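Poduval Spreader Records: Data Card
Version of Aug 2, 2022

Contents
The set holds 525 calibration runs of the Bresero tailgate salt spreader, supplied by Culto. Each run lists gate opening, spinner speed, material and spread width in feet. Files are comma-separated, one per truck.

Limits
Runs 7 and 9 used treated salt and should be analyzed separately. Spinner speed was not recorded in November.
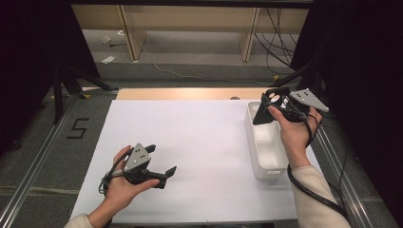 Spread width is measured from the spinner center to the outermost collection pan. Bench notes are kept on a light wooden tabletop like the one under the white board. Corrections should be sent to the Grurimano records office.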